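Grain Moisture Meters and Bin Sampling: Frequently Asked Questions

Reading time: 2 min

Husix answers the questions growers ask most often about checking moisture in stored corn and soybeans. The answers apply to handheld and benchtop meters used on the farm. Elevator meters are inspected under separate rules.
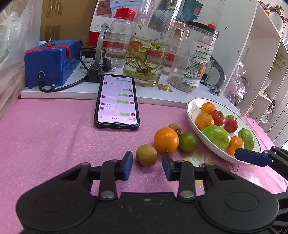

Page last changed: October 2024

Why does my meter disagree with the elevator?

Most farm meters estimate moisture from the electrical properties of the kernel. The reading depends on test weight, grain temperature and the calibration loaded for that crop. A meter set for the wrong crop can read well off the true value and still repeat itself closely from sample to sample. Check the crop setting first, then the calibration date.

How many samples should I pull from a bin?

Probe the center, a point halfway to the wall, and a point near the wall. Repeat on the opposite side. Keep the samples separate until each has been read. Blending them first gives an average and hides wet pockets. For bins holding more than 4,000 bushels, add a deep-probe sample from the core, where fines collect. Do not enter a bin while unloading equipment is running.

Can I test grain straight from the dryer?

Not reliably. Hot grain has a dry surface and a wetter interior, and most meters read low as a result. Seal the sample in an airtight container, let it cool to room temperature, and test it again. Record both values. The difference can be used as a rough correction for the same hybrid on the same day, but should be worked out again when either changes.

Does the Trotska meter correct for temperature?

Yes, within the range printed on the case. Outside that range it shows a warning and the reading should be thrown out. Leave the meter and the sample in the same room before testing. The Texier benchtop unit also corrects for temperature but needs a level surface and a full test cell.
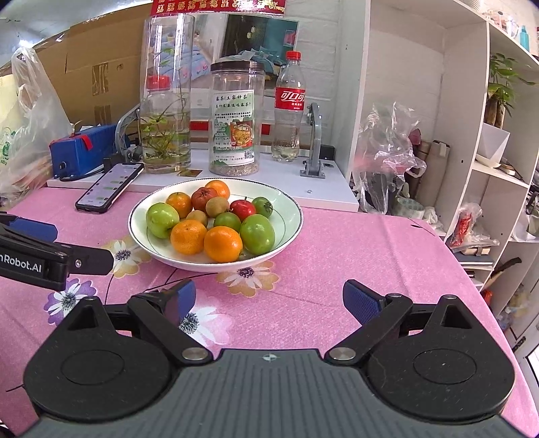
Gukness wrote in to say that his readings climbed through December with no grain added to the bin, and asked whether the meter was drifting. Drift is possible, but moisture migration is more likely. Warm grain in the core and cold grain at the wall set up slow air currents, and moisture settles near the top center. Run the fan until the whole bin is at one temperature, then sample again.

How often should a meter be checked?

Before harvest and again midway through it. Compare it with an oven test or a recently inspected elevator meter, using at least 2 samples at different moisture levels. Replace the battery first.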